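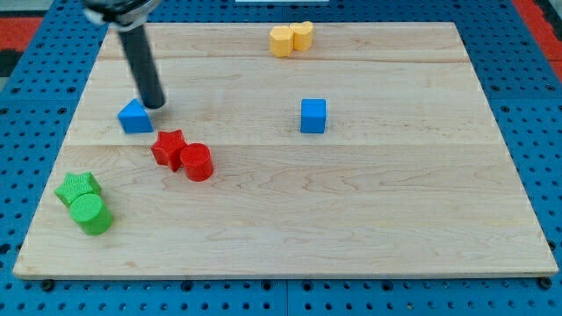 Thread: Prenthorpe chase down 200 and they're in the final!!

longlegbefore
15 July 2026
I am still buzzing. Needed 50 off the last 8 overs with the top order gone, on a pitch that had been doing all sorts since lunch, and we got there with four balls to spare. I had to walk a lap of the parking lot during the last over because I couldn't watch (and then ran back when I heard the roar, so I missed the shot and saw everyone hugging instead). Virnau in the final! I never thought I'd type that!

silly_mid_on
You missed the shot?? It was a beauty. Straight back over the bowler, one bounce, into the hedge. I was behind the sight screen and I yelled so loud a stranger gave me half his sandwich.

third_man_up
Great win, loved every minute of it, but are we going to talk about the batting in the middle overs? We went eleven overs without a boundary. Against Virnau's spinners that loses us the final. I'd move the captain up to three and let the kid float.

longlegbefore
Oh come on, let us have one night! And no way would I touch the order. The kid at three is the reason we had wickets in hand at all. He left the ball so well early on. I know it isn't pretty but he saw off their opening bowler, and that guy has been wrecking teams since the season began.

third_man_up
He saw him off, sure, and then he got stuck. I like him a lot, I just think he's better coming in when the ball is old. He's quick between the wickets and he hits gaps. Why use that up blocking?

offcutter
Agree with third_man on this one. Same thing happened in the group game at Skurkov, and we lost that.

silly_mid_on
We lost at Skurkov because we dropped three catches before the drinks break. The batting was fine that day.

offcutter
Two catches. The one at gully bounced, I was level with it.

silly_mid_on
It did NOT bounce, but okay, two and a half.

keepersmitts
Can I put in a word for the bowling? To hold them under 200 after the start they had was fantastic. They were flying, and then our left-armer came back on from the hill end and everything changed. That run-out from point as well, flat throw, one stump to aim at. I've watched it on the club stream over and over and I still grin every time.

longlegbefore
YES. Run-out of the season, no contest.

kravets_fan_in_peace
Kravets supporter here. Gutted, but well played. You held your nerve and we didn't, and your crowd was great all day. I do think the caught behind off our number four was a shocker, he was nowhere near it, but that's cricket and we had plenty of chances after that. Beat Virnau for us please, they knocked us out last year and were unbearable until December.

keepersmitts
That's really decent of you. From where I was I thought he nicked it, there was a clear noise, but I'm biased! Your opener played the best knock of the day for my money. Those cover drives!

kravets_fan_in_peace
Noise was bat on pad. We'll have to disagree. And thanks, he's a joy to watch when he gets going.

third_man_up
Anyone know the official attendance? It felt packed on the bank.

offcutter
1,441 according to the scoreboard announcement at tea. Best of the season for us.

silly_mid_on
Love that. So who's going to the final, and does anyone have room in a car? I can bring folding chairs and the big cooler.

longlegbefore
I've got two seats, leaving early because I want a spot by the sight screen. And this time I'm staying put for the last over. Message me!

third_man_up
I'll take one if you promise to hear me out on the batting order.

longlegbefore
You can have until the highway exit, then it's music.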